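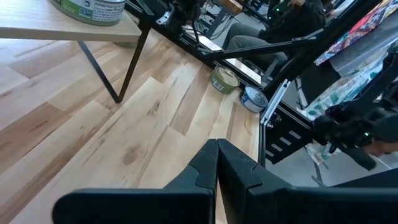 # When the gripper won't let go (and other things I learned with cans on the floor)

Updated 19 Nov 2019, with the bit on fingertips rewritten after a couple of you wrote in.

So, dropped cans. If you run a small arm at home or in a shared shop, you'll have them too, and I've had more than my share this year. I use cans for nearly all my practice picks (cheap, all the same size, and there's always one in the cupboard), and I'd been getting lazy about what happens when a pick goes wrong. Then in July I got my thumb pinched between two closed fingers, with a can of tomatoes wedged in there beside it, and I stopped being lazy!

What happened was dull, as these things are. The arm went down for a can, closed on the rim instead of the body, and the can tipped and jammed. The software said "grip complete" and sat there waiting for me. I reached in to pull the can free, it came loose, and the fingers did exactly what they'd been told to do and closed the rest of the way. On my thumb. Margarida Sampaio was sitting nearer the stop button than I was, which tells you plenty about where I'd put the stop button.

Nothing broken, one black nail. These are the habits I keep now.

## Getting something out of a stuck gripper

- Hit the stop first. Pausing the program doesn't count! On my old Drilgate controller a pause holds the arm still but leaves the fingers squeezing, and that's the trap I fell into.
- Find out what your arm does when it loses power. Mine sags at the elbow, so I put a hand under the forearm (well away from the joints) before I switch anything off. A heavier arm wants a proper prop, and you keep your hands out of it.
- Open the fingers from the software if you can, with your own fingers nowhere near.
- If it won't open, cut the power and wait. I count to 39, a leftover from a kitchen timer that was stuck on that number, and I've never bothered to change it.
- Push the can out with a wooden spoon handle. Never a screwdriver. I chewed up a fingertip with a screwdriver and then wondered for a week why everything I picked up leaned to the left.

## Leave the dropped ones where they are

This is the one I have to nag people about, myself included. A can rolls off, you see it lying by the frame, and you duck down to grab it while the arm is still going. Don't. Your head is then at the same height as the wrist, and you're looking at the floor.

Let it finish or stop it, then pick everything up in one go. Cans near the legs of a frame or a table are also the ones you'll stand on walking backward, so I do a sweep with my foot before I start the next run.

A dented can goes out of the practice pile, by the way. The gripper closes on the dent, thinks it's got a narrower can, and you're back to the jam. And if it's food and the seam is dented, throw it out altogether. I wouldn't eat it.

## Check the fingertips

Arnaldo Cunha wrote to say his Jikia pads had gone shiny and slick long before they looked worn, and mine were the same. Wipe them with a damp cloth and a drop of dish soap, then let them dry all the way. If a clean, dry can still slips, change the pads. I was swapping mine every 2000 picks or so, but with cold cans straight out of the fridge they need looking at far sooner (all that damp on the outside).

While you're down there, close the fingers with nothing between them and see that they meet evenly. If one gets there before the other, look for a bent tip or a loose screw. Two minutes, and it would have saved me most of July.

## Slow it down

My close speed used to be whatever the Ngui setup guide came with, and I'd never touched it. I've dropped it a lot, and I set the force as low as will lift a full can, then test it on that same can three times. It's boring to watch. My thumb likes it fine.

The stop button is on a long cable now, and it lives on whichever chair the person watching is in. If you've got the Drusard one with the twist release, check that it's untwisted before you start hunting for a dead cable. I lost an evening to that.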